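Safe Working Rules for a Shared Arm Cell: Procedure, Recording and Review
Project report, Manipulation Laboratory course
Authors: Abdul-Rahman Asamoah, Cecilia Sarpong

1. Purpose

The report sets out the working rules we wrote for the arm cell used in the Statanari project and describes how far they were followed during one month of use. Statanari covers pick-and-place work with household goods. The task used throughout is the cup task, in which plastic cups are to be placed upside down over the prongs of a wire drying rack.

Before the project, the cell had an operating manual and a one-page safety notice. Neither said how the workspace should be prepared, who could start a run, or what had to be written down when a run was stopped. Groups sharing the cell followed different habits, and their run logs could not be compared.

2. Scope

The rules apply to supervised runs at reduced speed. They do not replace the risk assessment held by the department, and they do not cover maintenance, changes to the controller or work inside the guarded area with power on. Storage of recordings is covered only where it affects the run log.

3. Terms

Run: one attempt at the task, from the start command to the end state or a stop.
Session: all runs made by one pair of operators without leaving the cell.
Lead operator: the person who holds the stop button.
Second operator: the person at the keyboard.
Intervention: any contact with an object in the workspace by a person during a session.

4. Rules

4.1 Staffing

Two operators are present for every run. The lead operator does not type, annotate or use a phone while the arm is enabled. Roles may be exchanged between runs, and the exchange is entered in the log.

4.2 Start of session

The stop button is pressed and released once before the first run, and the second operator confirms that the arm reports a stopped state. Gripper fingers and pads are checked by hand with the arm disabled. A loose pad ends the session until it is refitted. Camera views are opened one at a time and compared with the reference views in the Odoi folder.

4.3 Enabling

The lead operator says "clear" and the second operator repeats it before sending the enable command. A nod does not count. If either person steps over the floor tape, the arm is disabled and the exchange is made again.

4.4 Objects

Only objects on the session list enter the workspace. Glass and ceramic items are excluded from all sessions under these rules. An object that has been dropped is inspected for cracks before it is used again.

4.5 Stops

Any person in the room may call a stop. The person who called it is not asked to justify the call at the time. The reason is written in the log afterwards, in one sentence, by the second operator. A stopped run is never resumed; it is closed and a new run is opened.

4.6 Resetting

Objects are reset by hand only with the arm disabled. Each reset is logged as an intervention, including small corrections such as turning a cup or straightening the rack.

5. Method

The rules were applied to all cup sessions in November. Runs were logged with Rerkside, a spreadsheet template we wrote for the course. An entry was called complete when it held the operator roles, the object list, the end state and, for a stopped run, the reason. Each of us checked the entries made by the other. We did not measure task success, and the figures below should not be read as a statement about the arm's ability.

6. Results

The log holds 880 entries, of which 853 were complete. Most of the incomplete entries lacked an exchange of roles under 4.1. The rest gave a stop without a reason.

There were 22 stops called by a person. In 4 of them the two operators had different views on whether a stop was needed. We kept these in the count, as rule 4.5 does not depend on agreement.

Rule 4.6 was the hardest to keep. In early sessions operators reached in to adjust a cup as soon as the arm was still, without disabling it. A still arm may be waiting for a command, and the posture alone does not show whether it is enabled. We moved the state indicator to the top of the operator screen and made the lead operator read it aloud before a reset.

7. Views used for checking

Two kinds of view are kept with the log. The wrist view is used for checking the fingers against the object, and the fixed view for checking the position of the rack. The reviewer reads both before marking an entry complete.

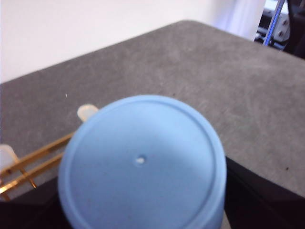 Wrist view first, with the gripper fingers beside a light blue object; fixed view second, with a ribbed cup upright in front of the rack and the prongs empty.
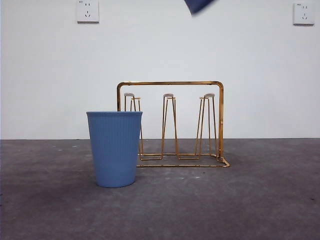
8. Recommendations

8.1 Adopt rules 4.1 to 4.6 for all groups using the cell, with the log template supplied at booking.

8.2 Make the role field mandatory, so that an entry cannot be closed without it.

8.3 Add a rule for visitors. The present text lets any person call a stop but does not say that visitors must be told this.

8.4 Repeat the review with the Fumutura group, whose tasks use two arms. Rule 4.3 assumes a single enable command and will need to be rewritten for that setup.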